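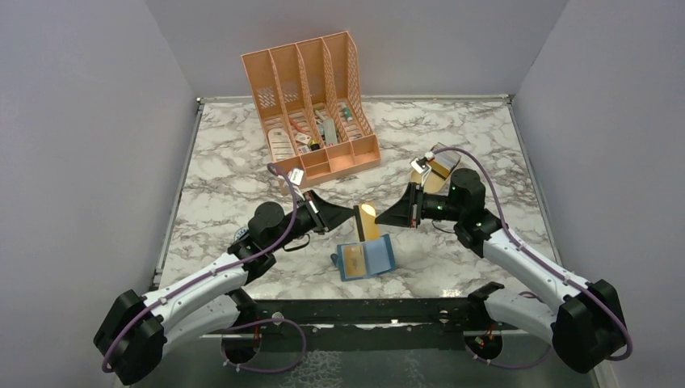 17 July 2019

Szekeres workshop, book 2. Paper repair, the Grirnosero parish ledgers.

Started on the second ledger this morning. The first is under boards in the back press and stays there until the paste in the spine folds has gone off properly. I looked at one corner and left the rest alone.

Condition of the second: text block sound for the first half, then water staining along the tail edge that gets steadily darker towards the end. The ink is iron gall, brown going to black where the clerk pressed hard. Some haloing round the heavier strokes, a few small losses in the capitals. No live mould that I could find. Old mould staining in the gutter, brushed out with the soft brush under extraction. The sewing has gone at the last two gatherings and they are hanging by the kettle stitch.

Tested the ink for free iron with the strips. Positive on the darker pages, very faint on the early ones. So no wet paste on those darker pages and no washing. I'll use the gelatine remoistenable tissue and keep the damp to a minimum.

Made up a fresh batch of remoistenable. Gelatine soaked in cold water, warmed in the bain-marie, brushed through the mesh on to polyester film, tissue laid down and left to dry flat. The first sheet came up patchy because I let the gelatine cool too far before brushing. Second sheet even. Kept the patchy one for testing on scrap.

Tried three weights of tissue on offcuts from the Folov box. The lightest disappears nicely over writing but has no strength at the edge, where the pages get turned. The middle one is right for the tail edge. The heaviest shows as a grey band and curls the offcut as it dries, so that's out. Will use the lightest over text only and overlap it slightly on to the middle weight at the margin.

Edge repairs done as far as the baptisms for the cholera year. Slow. The corners had been folded over for so long that they crack if opened in one go. Humidified each with a small piece of damp blotter through the membrane, opened with the bone folder, then straight under a weight between dry blotters. Changed the blotters after lunch and again before leaving.

Found a pressed flower stem and a receipt between the burials. Both went into a folded enclosure, position pencilled on the outside. Esperanza Ruiz-Ortega to decide whether they go back in the volume or are kept beside it. My preference is beside it, as the stem has left a brown ghost on both facing pages.

Kustden delivery came, blotter and the unbleached linen thread. Thread is a gauge thicker than ordered. It will do for the Folov box but would swell the spine on these. Have asked for an exchange.

Quote for the full set of ledgers went out at 4000, which includes boxes but not transport. They want everything back in August. Possible if the sewing is only partial on the remaining volumes, and I haven't opened those yet.

To do:
- change blotters first thing
- resew last two gatherings once the thread comes
- order more membrane, nearly out
- check humidity in the store, dial and logger disagree
- photograph the tail edge before any more repairs go on

Szekeres Paper and Binding Workshop | Contact the bench | © Szekeres | Back to top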